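3.2 Tiled walls and the sense of a clean kitchen

The wall behind the counter turned out to be one of the richest parts of the whole study, and we were delighted by how much people had to say about it. We visited homes in Castamham and Getstead during August and asked each household to talk us through the surfaces they wipe, scrub or happily ignore. Tile came up again and again, usually before the sink and well before the floor. People judged their kitchens by their walls!

Grout color made the biggest difference to those talks. Households with pale grout spoke of it as a chore that never ends, and several kept an old toothbrush nearby just for the joints. Households with dark grout spoke about lines and pattern instead. They liked the crisp grid, and they tended to notice marks on the tile face first (Figure 2).

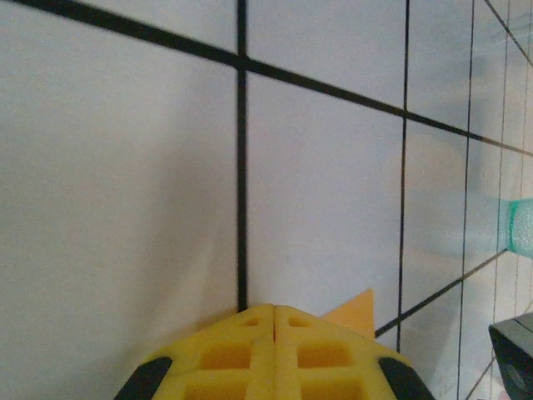

Figure 2. Large white wall tiles with black grout. A small gray speck shows on one of the tiles.

Tile size matters too. A large tile means fewer joints for the same stretch of wall, and people with large tiles told us they could wipe in long, easy strokes. Small tiles slowed the hand down – the cloth caught, the strokes got shorter, and the corners were often skipped. We had expected small tiles to be disliked for this reason, but many owners were fond of them and enjoyed the slower work.

To compare homes fairly we used the Tahiri surface diary, a simple paper form with 10 lines per page. Each household filled it in for 5 weeks, noting what was wiped and what prompted it. The diaries gave us 200 usable entries on walls alone. A splash from cooking was the most common prompt, followed by visitors being expected. Our favorite entries were the ones with no prompt at all, such as "felt like it" or "sun was on it."

Light deserves a study of its own. Glossy white tile picks up color from whatever stands near it, and diary keepers in Destbridge, who joined later, sometimes wiped at a tint that was only a reflection. We return to these entries in Section 4.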